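Kategorie: Pressemitteilungen / Greiftechnik
Lesezeit: 2 Minuten

Zistel vergleicht Parallelgreifer für biegeschlaffe Textilien

Bendgate, 18. Februar 2020 - Der Automatisierungsdienstleister Zistel hat eine Vergleichsreihe mit elektrischen Parallelgreifern an Bekleidungstextilien abgeschlossen. Geprüft wurden zwei Fingersätze der Baureihe Marinho, ein starrer und ein nachgiebiger, jeweils am gleichen Roboterarm und mit identischer Steuerung. Insgesamt umfasst die Reihe 3000 Greifversuche an T-Shirts aus Baumwolljersey.

Bewertet wurde das Aufnehmen einer einzelnen Stofflage von ebener Fläche. Als gültig galt ein Griff, wenn die Lage über einen Hub von 300 mm gehalten wurde. Der nachgiebige Fingersatz erreichte bei gleicher Schließkraft die höhere Quote, benötigte jedoch längere Zykluszeiten. Beim starren Satz traten Fehlgriffe vor allem an Säumen und bedruckten Partien auf.

Die Greifpunkte wurden aus Tiefendaten berechnet. Eine am Handgelenk montierte Kamera erfasst Falten und Kanten, die Steuerung Cladlow leitet daraus Anfahrwinkel und Aufsetztiefe ab.

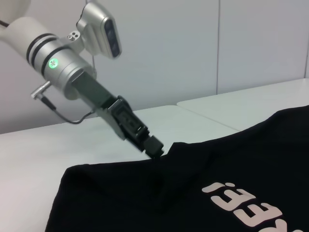
Die Aufsetztiefe erwies sich als empfindlichster Parameter. »Schon nahezu 2 mm Abweichung entscheiden darüber, ob die Finger eine Falte fassen oder über den Stoff gleiten«, so Innes Lindsay, Leitung Versuch bei Zistel. Dunkle Gewebe erforderten eine angepasste Belichtungszeit - die Parameter sind im Prüfbericht dokumentiert.

Eine zweite Reihe mit Strickware und gefalteten Stapeln ist für Juni vorgesehen. Der Prüfbericht ist auf Anfrage bei Zistel erhältlich.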